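Tuesday, May 30, 2023
Treadmill bench, shoe wear and belt notes

Carried on with the Endow trainers this morning. The left shoe went back on the last after sitting over the weekend, and the heel foam has recovered more than I expected from Friday's readings. The outsole is still worn along the outside edge, same as the first pair. I've stopped blaming the belt for that. Both pairs came from runners who land on the outside of the foot, and the wear matches what they wrote on their intake sheets.

The pair now stands at 414 kilometres. I'll keep them in rotation until the tread under the forefoot goes smooth, then cut one lengthwise and keep the other whole for comparison. If anyone wants to run in them before that, please write the distance on the card in the box. Last time a long run went missing from the card and I had to work it out from someone's watch.

The Plullon treadmill is reading slow again. I set it to an easy pace, marked the belt with chalk and timed the revolutions by hand, then did it again with a runner on it. Unloaded it's fine. Loaded, it drags, and it gets worse on an incline. Tightened the rear roller two quarter turns each side and the drag eased but didn't go away. Next thing to try is silicone under the belt. We're out, so I've put it on the order with laces and a new chest strap.

Until that's sorted, don't use the Plullon for tempo sessions or anything where the pace has to be compared with the December numbers. Easy recovery runs are fine. The Skumport machine at the other end is holding its pace and can take the intervals.

Insoles: the Ackah ones are too thick for the narrow shoes. Two runners had numb toes by the end of the warm-up and switched back to the stock liner. I trimmed a set at the toe and it made no difference, the bulk is all under the arch. Leaving them for the wide fittings only. 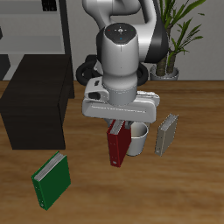

Written up by the bench technician, Footwear and Running Lab

Still to do this week: wash the chest straps, redo the chalk test once the silicone turns up, and get the marathon group's taper mileage into the log while they can still remember it. Half of them have written "easy" with no distance beside it. I'll send the blank sheets around again tonight.

Heel drop on the second Endow pair not measured yet. The calliper needs a battery.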